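Progress report to the Rellden Fund
Pondine Packaging Emissions Project
25th September

Dear friends at the Fund,

We have had a busy and mostly happy few months, and I'm glad to be able to write to you with more to show than last time. Your grant was meant to help us cut the emissions tied to our household soap and detergent lines, starting with packaging and then moving on to freight, and both halves are now under way (freight a little behind, as I'll explain).

On packaging, the Pondine site has moved two of its product lines over to refill pouches. The crews there were patient with us through a good deal of stopping and starting, mostly over the seals, which did not like the thinner film at first. We changed supplier in the end, and the new film from Sarmiento has been much kinder to everybody. We also began asking our suppliers for their own energy records, and around 100 of them have now sent something back. The quality varies a great deal – a few sent beautiful spreadsheets, others a single page of fuel bills – but it is a far better starting point than the estimates we were using in the spring.
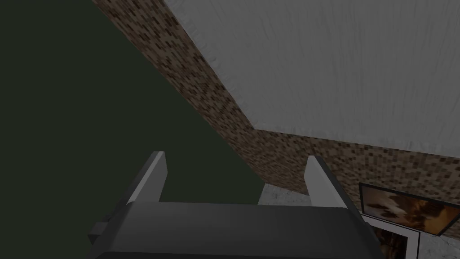
Computer rendering of a two-finger gripper, fingers apart.

Freight has been slower. We had hoped to move the Stedow route from road to rail before the end of the summer, and the rail operator could not offer us a regular slot in time. We now have a provisional one, and the warehouse team is working out how to load for it without keeping people late. I would rather tell you plainly that this part is two months behind than dress it up.

Spending is close to plan. We are under on freight for the reason above, and a bit over on testing, thanks to those seals. With your agreement we would like to carry the unspent freight money into the next period and leave the other headings as they are.

Next we will finish going through the supplier records, settle the rail contract, and choose the next line at Pondine to switch over. You would be very welcome to come and see the pouches being filled – the coffee is decent and the staff do enjoy showing visitors round.

With warm thanks for your patience and your support,

The project office, Stedow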